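# Chapter 10: Physical Organisation of Small Stores

Inventory records and physical storage are often designed separately, and the resulting mismatch accounts for a large share of picking errors in small operations. This chapter treats the layout of open containers at the counter, the shelf and the receiving bench. Centralised warehouse systems are covered in Chapter 2.

A *location* is the smallest space to which a stock record can refer. In catering supply, where utensils, fasteners and linens may share a room, one location is normally assigned to one open container. Toledo's rule — one location, one item code — remains the usual starting point, although Section 10.2 describes conditions under which it may be relaxed. 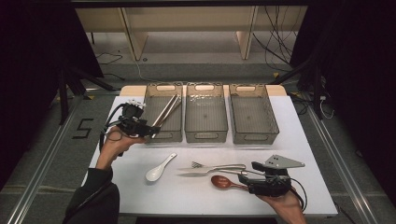 **Figure 10.1** Three open bins in a row; only the left-hand bin holds stock (metal chopsticks).

An empty location keeps its address. Reassigning it before the next count breaks the link between the ledger and the shelf, and the fault is seldom detected until reordering. The Duvham case study at the end of the chapter follows a supplier with 305 locations through such a failure.

### Key terms

- location
- item code
- dormant address
- count cycle

## 10.1 Assigning Addresses

Addresses are read from left to right and from front to back, as viewed by the picker. Labels should be fixed to the shelf, as containers are moved during cleaning.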